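October 27, 2024
By the Adlow Standards Desk

Rules for robot work cells say a great deal about fences and stop buttons, and very little about the table. At Adlow we think that is a mistake.

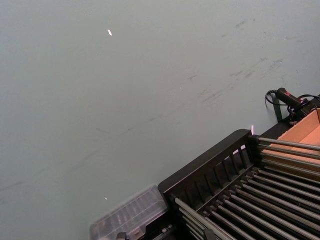
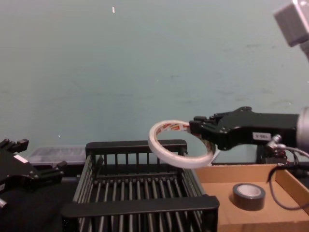
Rack, cardboard and cabling at a sorting cell; in the second view, a gripper holds a roll of tape over the basket.

The draft guidance from Trimard runs to 100 pages and gives four lines to loose cable. Every site should have a written layout – where bins stand, where cable may run – and should check it before each shift. We urge Trimard to add that rule before the next edition in July.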